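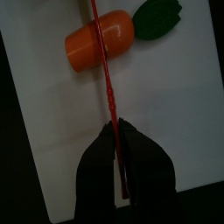 The bathroom fan saga, part two

Home | Projects | Garden | About

Posted in February by the Reltville Fixer

So the new fan is in! Well, it's in the ceiling. The duct is another story.

I bought the Valtonen because it was $159 and the box swore it would fit an old housing opening. It did fit, after I spent 40 minutes trimming drywall with a keyhole saw and getting most of it in my hair. Then I climbed into the attic and found the old duct had never gone outside at all — it just stopped in the insulation, pointing at a rafter (thanks, previous owners).

I called a roofer over in Gralden and he quoted me $1,420 for a new roof vent plus patching a few shingles. Nope! The gable wall is pretty close, so I'm running rigid duct over there and putting in a wall cap. Parts came to $86, and that includes the foil tape and a hole saw I'll probably use once.

Has anybody insulated a run like this? I'm leaning toward a sleeve, and I want a bit of slope toward the outside so water doesn't drip back into the fan. The attic gets really cold in winter. Next job is cutting the siding, if it ever stops raining.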